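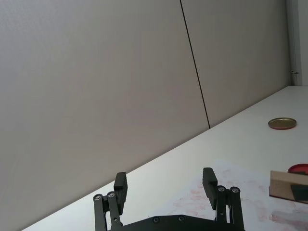
Workshop notebook, mathematics materials group, Ceturow. January 18, 2023. Entry by Ebere Dauda.

The Clavberg worksheet set on rational functions was reviewed this morning for errors in the stated domains. The set holds 247 problems, and the first 30 were worked by hand. Two of them give the domain of the simplified form where the domain of the original function is required. In the opening problem, n(x) = (x² − 9)/(x² − 3x), the common factor x − 3 cancels and leaves (x + 3)/x. The answer key excludes only 0. The value 3 must also be excluded. For the lesson on restricted values, a word problem could use the gap between two parallel fingers of a gripper, set wide apart: if the gap is g, an expression with g in the denominator has no value at g = 0, and students can see why before any algebra is done.

The second faulty problem is a quotient of two fractions. The key lists the zeros of both denominators but omits the zeros of the divisor's numerator. Recommended wording for the margin note: "Before inverting the second fraction, record every value that makes it zero."

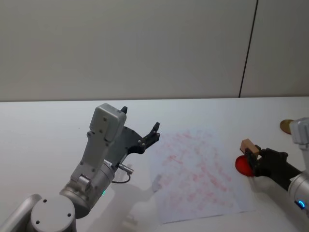 The same omission should be looked for in the later division problems, which were drafted from the older Grumdale sheets. The multiplication problems do not have this difficulty, but their factoring should still be checked where the leading coefficient is other than 1.

Notation remains uneven. Some keys write ℝ − {0, 3} and others ℝ \ {0, 3}. The Ugwu edition uses the first form, and it is proposed that we follow it throughout. Print order of up to 500 copies to be held until the keys are corrected.

Still open: whether problem 19 should keep its cubic denominator. It factors by grouping, and grouping is not taught until the next unit.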